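Findness Dive Centre open day, June

I have been diving on holiday for years, always abroad, always in warm water, so when Findness threw its doors open to visitors in June I drove up the night before and slept in the car park. Well worth it! By half past eight there was a queue for the boat and a very good smell of bacon.

The centre sits at the end of the harbour wall, with the shop downstairs and the classrooms above. Niall Yule took our group round. He started in the compressor room, which I expected to be dull and wasn't – he let us watch a cylinder being filled and explained how they check the air, shouting most of it over the noise. After that came the kit store, rows and rows of drysuits hung by the boots, and the small pool where beginners do their first mask clearing.

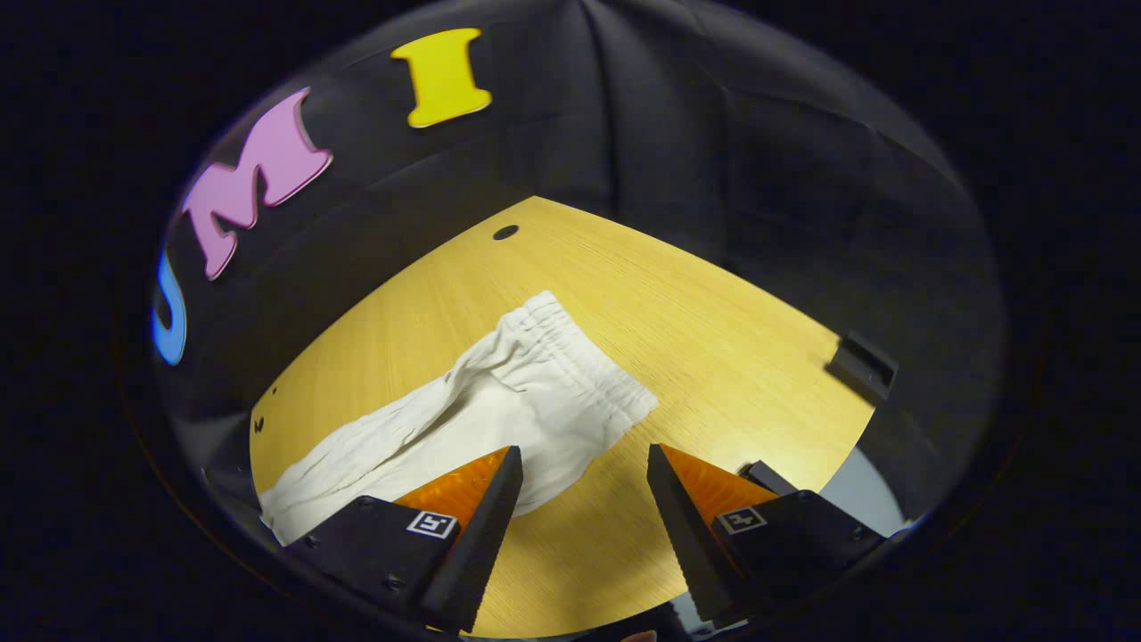 Packing for cold water was the talk I had come for. Thu Châu gave it upstairs, and she was brilliant, very funny about all the mistakes she made in her first season. Her main point was layers: something thin and close to the skin, then the thick undersuit, and no bulky seams under the wrist or neck seals. Look at how many little pleats an elastic waistband makes when it bunches up, like the one on the white clothing on the table, and you can imagine that pressing into you under a weight belt for a whole dive. She wears leggings with a flat band these days. I have already ordered some.

Then the boat. There were 4 of us plus Đạt Văn, who runs the guided dives, and we went out to the Stakis, a little coaster lying on sand off the point. I'll admit the cold on my face made me gasp (you do get used to it). Once we were down I forgot all about it. Plumose anemones all along the rail, a lobster in the boiler, and a shoal of pollack hanging over the stern. My computer gave 3 minutes for the safety stop and I would happily have stayed for 90.

Lunch was soup in the yard, and Chiến Quan brought out his logbook, where he was up to dive 558 and had drawn a fish for nearly every one. The evening trips to Bikby Reef start once the water warms up a bit. I've put my name down for the first.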